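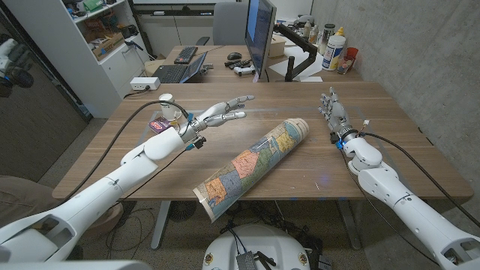

I've wanted a big map of the United States on my wall since fourth grade, and this summer I finally have one. It only took me 34 years! It's the political kind, with every state in its own color – orange, pink, yellow, light blue, green, tan – and I love it a silly amount. My geography teacher had one that pulled down over the chalkboard like a window shade, and I used to plan road trips on it when I should have been doing fractions.

Anyway, the map came rolled, and if you've ever bought a rolled map you know what happens next. You open it up, you let go of one corner for half a second, and the whole thing snaps shut like it's mad at you. I asked around for advice and got a different answer from everyone. Areeba Paracha told me to roll it backward around a tube and leave it overnight. Babar Ghauri swears by heavy books, one on each corner and a couple in the middle. My neighbor Junaid said to just iron it (Junaid, I love you, but no).

I went with the backward roll first, with the pale side of the paper facing in, nice and loose so I wouldn't crease Nebraska. That got me most of the way. Then I did Babar's books on top of that, for two days, and by the end it would lie there like a good map and only curl a little at the short ends.

A big desk makes all of this so much easier. I tried the living room floor the first time and ended up with crumbs stuck to Florida. A desk with some shine to it is great because the paper slides when you need to shift it, but please clear off your cups before you start. I had tea sitting right there at the back of mine and I was way too relaxed about it. One elbow and there goes the Pacific Northwest.

Next question was the frame. I priced one at Rizvi, the frame shop over by the post office, and they quoted me 91 dollars before glass. They were very nice about it! But I walked out and bought wooden poster rails, the kind that pinch the top and bottom edges with magnets, and those were a lot friendlier to my wallet. They're light too, so one nail does it.

Where to hang it took me longer than the flattening did. I wanted it near a desk, someplace I could look up from the computer and daydream about Montana for a minute.
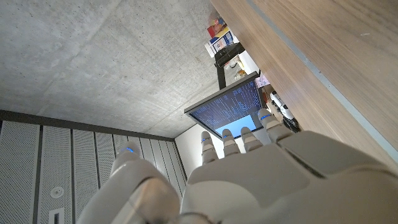

Monitor up on its black arm, text from top to bottom.

If your screen is on an arm, hang the map before you settle on the height. I did mine in the wrong order and had to pull the nail and start over, 8 inches higher.

Next up is pins. I'm thinking one color for places I've been and another for places I want to go, and Areeba already wants her own color. If you have a favorite brand of map pins, leave it in the comments, the ones I bought in May bend if you look at them wrong.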